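October, notebook of Josué Teixeira
5 min read

Picking up from where I stopped last night. The wheel bearing temperature nodes are finally talking to the gateway on every wake-up, and I am so pleased with this that I'm going to write it all down before I forget which of the changes did it.

Quick recap for Maiara, who will read this before she touches the bench. We have 31 nodes on the hopper cars at the Netitz siding. Each one sits on a magnetic bracket near the axle end, wakes up, reads the bearing cap temperature and the ambient, and sends both to the gateway on the lead car. Up to last week we were losing whole stretches of readings, always on the cars in the back third of the string, and always worse when the cars were loaded. I had been blaming the radio. So had Aurel. We swapped two antennas and moved the gateway box up the ladder, and got maybe a slight improvement, maybe nothing.

The radio was fine! It was the clock. The nodes keep time with a cheap crystal and resync whenever they hear the gateway, and the drift with temperature is much bigger than I had in my table. A node close to a warm bearing runs at a different rate from the same node parked overnight, so it wakes up early, listens to nothing, and goes back to sleep feeling great about itself. Loaded cars run warmer bearings. There's the pattern we couldn't explain, and it was in our own temperature log the whole time.

What I changed:

Listen window went from 20 ms to 80 ms. Costs some battery, will get to that.

The node now corrects its sleep timer using its own temperature reading. Simple straight-line fit over three ranges. I tried a proper curve first and it was no better.

If a node misses two wake-ups in a row it opens the window wide on the third one. Before, it just kept missing.

Ran the new build on the bench rack from 4 pm until I left, heat gun on and off on six of the nodes, freezer packs on two more. 1,313 wake-ups logged across the rack, every one answered. I scrolled through the whole file twice looking for a gap. Lovely, boring file.

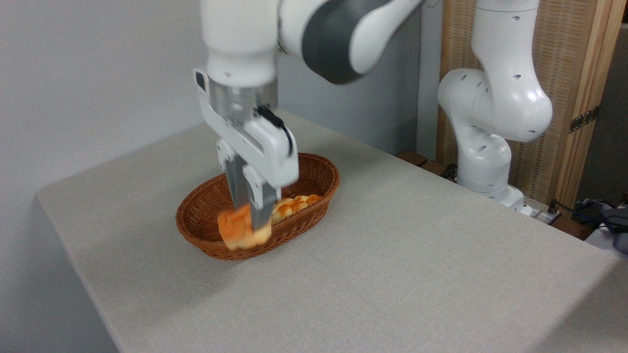
Maiara read the log over lunch and thinks I'm celebrating too early: a heat gun on a bench is a slow, polite kind of warming, and a dragging brake on a grade can take a bearing cap up much faster than anything I tried. She'd like to see the node go from cold to hot in a couple of minutes, with the correction updating on the way, before anyone says the word "fixed." Gleice, could we have the small oven back for an afternoon?

Fair point, and I should have thought of it. The correction only updates once per wake-up, so a fast ramp leaves it one step behind. My guess is the wider window covers that with room to spare, but a guess is what got us two new antennas. Oven test goes on the list.

Battery. The wide window hurts less than I feared. Measured on node 7 with the current probe, the extra listening is small next to the transmit burst, which still dominates everything. Working it through with the Flavier cells gives around 3,000 days instead of the slightly sillier number we had before. I don't believe either figure, cells don't live by arithmetic through a winter, but the ratio between them should hold. Good enough to keep the same pack and the same housing, so no new drawings!

Something else I noticed while I was in there. The ambient reading on the older boards is off when the sun hits the housing, and it reads high by enough that the difference (cap minus ambient) looks healthier than it is. That's the wrong direction for an alarm to be wrong in. Aurel had the nice idea of comparing each bearing against the others on the same side of the same car and leaving ambient out of it. All four wheels on a side get the same sun. One that stands out from its neighbors is worth a look whatever the weather is doing. I sketched this on last week's data and it picks out car 12, second axle, left side, pretty clearly. Want to send that to Melquiades at the Werkance yard and see if they'll put a hand thermometer on it next time the string comes in. If it's a real one I'll be unbearable for a week.

Bracket note, unrelated: two of the magnetic mounts had paint flakes and grit under them and were sitting at an angle. Temperature read low on both. Wipe the face of the casting before mounting, and give the bracket a twist to seat it. Adding it to the install sheet.

To do:
- oven test, fast ramp, at least four nodes
- flash the siding nodes only after that, back third first
- keep the old build on node 19 as a comparison
- email Melquiades, car 12
- plot same-side comparison for all cars, a full month if the data is clean
- return Aurel's current probe
- find out why node 22 calls itself node 2

Gateway log is on the shared drive under Teixeira, bench, new clock. The old build is in the folder next to it, please don't tidy it away yet.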